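Hurnley College robotics club reports first results from its tabletop picking project, and asks that nobody get carried away

HURNLEY, September. The student robotics club at Hurnley College today released the results of its first full round of picking trials, carried out with a two-fingered robot arm, a children's cutting board and a toy banana. Out of 400 recorded attempts to pick up the banana and set it down at a chosen spot, 62 met the club's own standard for success. The club is publishing the figure in full because it has grown tired of reading student project announcements that leave theirs out.

The work was done for the Beveck Challenge, a competition for school and college teams in which a machine has to move everyday kitchen items on and off a surface. Hurnley entered as a team of 16 students. Most of them had never written a line of control code before joining.
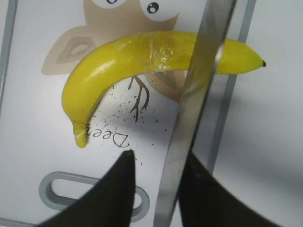 Hurnley Robotics Bulletin, Issue 7, page 3

The banana looks like an easy thing to lift. It is bright, it is light and it does not bruise. It is also glossy and curved, and two rigid fingers closing on a curved glossy thing will often push it sideways before they hold it. The one on the board has clear tape wrapped round its middle. The club has not tested whether tape makes any difference to grip and will not be claiming that it does.

The printed boards brought a separate problem. The students trained their software to find the banana by colour and outline, and early tests on a plain surface went well enough to cause some excitement. With cartoon animals underneath, the program became less sure of itself. Beige wings, brown twigs and small dark specks all gave it something else to look at. The club regards the plain-surface scores as close to worthless and has left them out of its total.

Several members wanted to describe the system as "learning to handle food". The club voted against the wording. The banana is plastic, the arm has been tried on one table under one set of lights, and no real fruit has been attempted. A score of 62 from 400 does not support talk of kitchen helpers, care homes or the future of catering, and the club asks local news outlets not to supply such talk on its behalf.
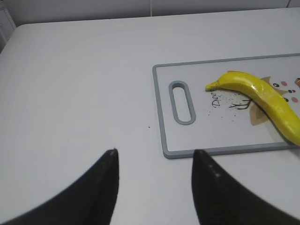

Toy banana on the deer board, with the gripper open in front.

What the students do have is a set of records they can learn from. Each attempt was logged with the starting position of the board, the path of the arm and the reason for failure where one could be agreed. The most common entry was "closed too early". The second was "reason unknown", and the club thinks that category deserves more attention than it usually gets in student reports.

A second round of trials will use a new control program based on the Conceição method, a way of slowing the fingers near the point of contact that was taught at the club's summer workshop. Opinion in the club is divided. Half the team expects a clear gain. The other half points out that slower fingers were tried in spring, by hand-set timing, with nothing to show for it.

The club has also turned down an offer from Radau, a supplier of classroom robot kits, to appear in its sales material. The offer asked for a statement that the kit had "transformed" learning at the college. The club uses no Radau parts in its present arm and did not feel able to make the statement.

The full log, including every failed attempt, may be read at the college library on request. The new round is to be judged by the same standard as the first, which was fixed before testing began: the banana must be lifted clear, carried and set down inside the marked area, with no help from a human hand. Attempts that come close will go on being counted as failures.

Teams from other schools who wish to repeat the trials with their own equipment are welcome to ask for the test sheet. Results that disagree with Hurnley's are of particular interest.

ENDS

Notes to editors

The Beveck Challenge is open to teams in full-time education. Hurnley's entry has not yet been judged.

Please do not describe the project as "artificial intelligence in the kitchen". It takes place in a classroom.

Press enquiries: Robotics Club, Hurnley College, weekdays after 4 pm.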